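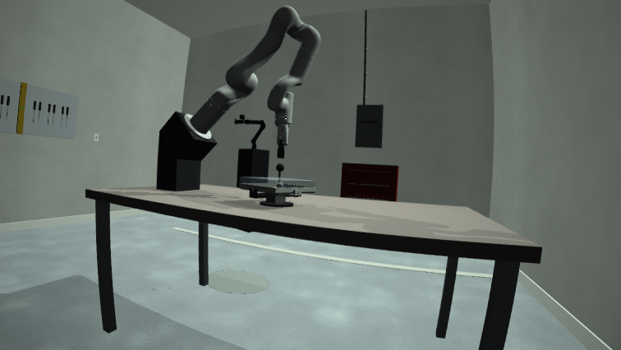

9 min read · Section 4 of 6

4. Results: what banks say about bad debts, and when they say it

Figure 3. Share of quarterly updates naming bad debts in the first paragraph, by direction of change (878 updates, four lenders).

We collected 878 quarterly trading updates from four mid-sized lenders: Wuten, Ondus, Org and Pustix. Each was read by two coders, who were paid by the hour and did not complain as much as we had feared. The coders marked where in the update the charge for bad debts first appeared, and what the bank gave as its cause.

Figure 3 shows the main result. When the charge fell, it tended to turn up early, often in the same sentence as the profit figure, and the credit went to careful lending. When the charge rose, it moved down the page and the blame went to the economy. At Pustix it moved so far down that one coder had filed the update as incomplete. Management, on this evidence, controls the weather only when it is sunny.

The pattern holds at all four banks, though less firmly at Ondus, which writes such short updates that there is little room to hide anything. Dropping every update under 700 words, which removes most of Ondus, makes the gap wider. Capping the rest at 2000 words narrows it a little, mainly by removing Org's December updates, in which a long passage on branch refurbishment comes before any mention of loans.

We also asked whether early good news told readers much about the next quarter. It did not. A fall in bad debts described as "a surprise" was followed by another fall no more often than one described as "expected." Wuten was surprised in this way with great regularity, and we would gently suggest that its forecasting team look into it.

One caution applies. Our coders agreed on position nearly every time, but they parted ways over cause, especially where an update praised "disciplined growth in a supportive environment" and so claimed both. We scored these as mixed. Treating them all as credit to management leaves the results in Figure 3 unchanged in sign, and Section 5 reports the full set of alternative codings.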